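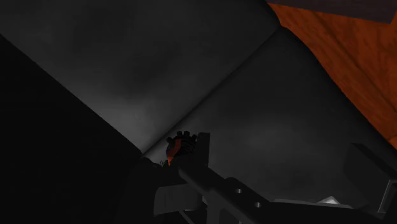 # 搬到小房子之前,我处理掉的东西

首页 归档 分类 留言 关于本站

2022年6月12日

房子是一月定下来的,比原来那套小了将近一半,少一个房间,阳台也只有一条。定的时候想得简单,觉得东西少带一点就行。等真的开始收拾,才知道原来那套房子里塞了多少东西。前后拖了几个月,上周总算全部弄完,趁还记得,把过程写下来。写得比较碎,想到哪里写到哪里。

先说总数。最后搬过来的是33个箱子,家具另算。搬家公司来看的时候估得比这个多,所以我对结果还算满意。卖旧东西一共收回来1533元,扣掉邮费和请人搬下楼的钱,剩得不多,够付搬家那天的车费,还能吃一顿饭。

## 书

书是最先收拾的,也是拖得最久的。

我一开始的办法是一本一本拿起来翻,觉得还会看的放左边,不会看的放右边。翻了一个下午,右边只有薄薄一摞,大部分时间都坐在地上看书去了。有一本讲园艺的,买来之后从没打开过,那天倒是看完了小半本,讲怎么给月季修剪。我没有月季。

后来换了办法,先量新房子能放多少。新房子只有一面墙适合放书架,我拿卷尺量好,按这个长度在地上贴了一条胶带,书往胶带上排,排满为止。这个办法好用得多。排进去的先是工具书和字典,然后是反复看过的小说,再往后就开始犹豫。犹豫的时候我给自己定的规矩是,要放一本进来就拿一本出去。排到最后,有几套买的时候很贵的精装书被拿出去了,反倒是一些封面都掉了的旧杂志留了下来,里面有以前工作的时候做过的版面。

拿出去的书分了几种去处。品相好的挂到Clelari上卖,这个平台卖书比较慢,但是买家问题少,不怎么还价。品相一般的按斤卖给收旧书的,价格低得可以忽略。专业书问了一圈以前的同事,有人要了一些。剩下的放在楼下的长凳旁边,贴了张纸写着可以自取,第二天早上就没剩几本了,那本园艺书也被拿走了。

卖书有几点经验。一是同一个作者或者同一个系列的合在一起卖,比单本容易出手。二是书脊和书角要拍清楚,省得收到以后扯皮。三是寄书的纸箱不要太大,装满了自己搬不动,快递员也不高兴。我有一箱就是装得太满,底下的胶带裂开,只好拆了重新分成两箱。

## 衣服

衣服比书容易,我对衣服没有什么感情。

网上常见的说法是一年没穿就扔,我没有完全照做。有几件厚大衣确实一年没穿,那是因为去年冬天暖和,今年不一定。我用的是另一种分法,把衣服全部挂出来,从穿得最勤的开始往回挑,挑够了换季需要的数量就停,剩下的再看。这样挑完,留下的颜色很单调,几乎都是深蓝和灰的,可见平时买的那些鲜艳的都没怎么穿。

有一条裙子是参加婚礼买的,只穿过那一次,标签上的价钱我还记得。放到Clelari上挂了一个多月,降了几次价,最后卖给一个同城的人,约在地铁口交接。她当场套在外面比了一下,说可以,就拿走了。整个过程不到五分钟。

旧毛衣没有卖,洗干净以后送去了小区的回收柜。袜子和起球的打底衫剪成抹布,这次打扫用掉一大半,比买的抹布吸水。

衣架也值得说一句。原来的衣架有粗有细,木头的、铁丝的、洗衣店送的都有,挂在一起高低不齐,又占地方。这次统一换成了薄的,同样一根杆能多挂不少。旧的那些木衣架给了楼上的邻居。

## 厨房

厨房收拾起来最累,东西又重又怕碎,油还多。

锅留得很少,一口炒锅,一口汤锅,一个小奶锅。以前有一阵喜欢买锅,煎牛排用的、做寿喜烧用的、烤章鱼丸子用的。章鱼丸子那口我用过的次数一只手数得过来,每次都翻不圆。全部送人了,送之前用小苏打煮过,底上的黑渍去掉一些,去不掉的也跟对方说清楚了。

碗碟按家里人数加两份客用的留。以前总想着万一来很多人怎么办,回想一下,真的来很多人的时候都是去外面吃。留下的碗尽量选能叠在一起的。那种形状特别的、带把手的、方的,在柜子里很占地方,喜欢也只留了一个装水果。

调料是清理之后才发现过期得最多的。一瓶鱼露过期三年,盖子拧不开,最后是垫着毛巾硬拧开倒掉的。香料有好几包是重复买的,八角有三包。现在我的做法是把所有香料放在同一个抽屉,标签朝上,买之前先打开看一眼。搬过来到现在还没有重复买过。

电饭煲犹豫过要不要换小的。原来那个容量大,煮一个人的饭不太好吃,水总是掌握不好。后来没换,多煮一些分成小份冷冻,吃的时候加热,口感可以接受。

## 纸

这一项原来没有算在计划里,收拾抽屉的时候才发现量很大。

说明书、保修卡、体检报告、水电单、电影票、旧合同,什么都有,混在几个鞋盒里。我花了两个晚上分类。说明书现在基本都能在网上找到,全部扔了,只留了热水器那一本,上面有安装师傅手写的一行参数。保修过期的卡片扔掉。体检报告按年份订在一起,留着。水电单留最近一年的。

合同和证件之类的我都扫了一遍。家里有一台旧的Ositz扫描仪,速度慢,进纸的时候声音很大,晚上不敢用,只能白天扫。扫完的文件按年份放文件夹,文件名写清楚是什么,不要写“扫描件1”这种。我以前就是这么写的,这次为了找一份租房合同,点开了几十个文件。

带有名字和地址的纸不能直接扔。我没有碎纸机,用的是泡水的办法,放在桶里泡一夜,第二天捣一捣就烂了,沥干再扔。热敏纸泡不烂,得用剪刀剪。

信件没有动,原样放进了一个盒子。照片也是。这两样我觉得不适合在赶时间的时候整理,一看就停不下来,等以后有空再说。

## 大件

大件家具能卖就卖,卖不掉就送,送不掉要花钱请人拉走,这个顺序最好提前一个月开始走。我开始得晚了,最后那张旧沙发就是花钱请人拉走的,花的钱比卖书桌收的还多。

书桌卖得最顺利,挂上去当天就有人问。我把尺寸写得很全,长宽高都有,抽屉内部的尺寸也写了,桌腿能不能拆也写了。问的人一看就知道放不放得下,来回少说很多话。划痕也照实拍,买家来的时候看了一眼,没有还价。

衣柜没有卖,拆了带过来的。拆的时候一定要给板子编号,用铅笔写在不显眼的地方,螺丝按位置装小袋子,袋子贴在对应的板子上。我编了号,螺丝却图省事都倒在一个盒子里,装的时候长短混在一起,试了很久。

床垫直接换了新的。旧的用了很多年,中间已经有点塌,本来也该换。新床垫买的是偏硬的,刚睡的几天腰有点酸,后来习惯了。

## 箱子和打包

打包用了两种箱子。一种是普通纸箱,在搬家公司那里买的。一种是Stendora的塑料收纳箱,以前换季装被子的,正好空出来。塑料箱的好处是能直接叠在新房子的柜子里,不用再拆一遍,坏处是盖子容易被上面的重量压开,路上要绕一圈胶带。

书装小箱,衣服被子装大箱,这一点大家都知道,不多说。我觉得有用的是在箱子的侧面写字。写在顶上的话,一叠起来就看不到了。写的内容除了房间,还要写最要紧的一两样东西,比如“厨房,汤锅、菜刀”,到了以后找起来快。

另外单独准备一个第一天用的箱子,最后装车,最先拿下来。我放的是一套床单、毛巾、牙刷、卫生纸、充电器、热水壶、两个杯子、剪刀和一卷胶带。忘了放的是窗帘挂钩,第一天晚上是用床单夹在窗户上过的。灯泡也应该放一个,卫生间那个灯到的当天就不亮。

冰箱提前一个星期开始吃空,搬的前一天断电化霜。我那个星期的晚饭都很奇怪,有一顿是冷冻玉米、半包鱼丸和最后一点泡菜。搬过来以后按说明静置了一晚再通电。

## 搬过来以后

现在住了一段时间,缺的东西比想象的少。后悔处理掉的只有一样,是一张折叠小桌,当时觉得用不上,现在阳台晾衣服的时候很想有个地方放盆。准备再买一张二手的,还没看到合适的。

有些东西带过来以后还是没有拆。走廊尽头有几个箱子到今天还是封着的,里面是备用的床品、一些杂物和那盒信。我想过干脆不看直接扔,又觉得不放心,打算入秋换被子的时候一起打开。

收纳方面没有再添柜子。原来那个房子就是柜子太多,什么都有地方放,所以什么都留着。现在买东西之前会先想一下放在哪里,想不出来就不买。这个办法对大件有用,对小零食没什么用。

周围的环境也在慢慢熟悉。楼下走几分钟有一家叫Baek的咖啡店,早上开得早,豆子偏酸,我一般点加奶的。菜市场比原来远,要过一条大马路,所以改成隔几天去一次,买的时候列单子。垃圾分类的时间和以前小区不一样,头一个星期错过两次,只好把厨余装好袋子放冰箱里等第二天。

Clelari上还挂着几样没卖掉的东西,一个台灯,一只行李箱,还有几本画册。这个月底卖不掉就都送出去,不想再占着走廊了。

下一篇打算写一下阳台怎么晾衣服的问题,现在的杆子装得太高,我每次都要踩凳子,已经问过安装的师傅,说可以降,要等他有空过来。

相关文章
租房合同里容易漏看的几条
换季被子怎么收
小厨房用了半年的调料抽屉
旧书寄出去之前要做的事
不想买碎纸机

最近更新
热水器又出水忽冷忽热
五月的账
从新家走到菜市场的两条路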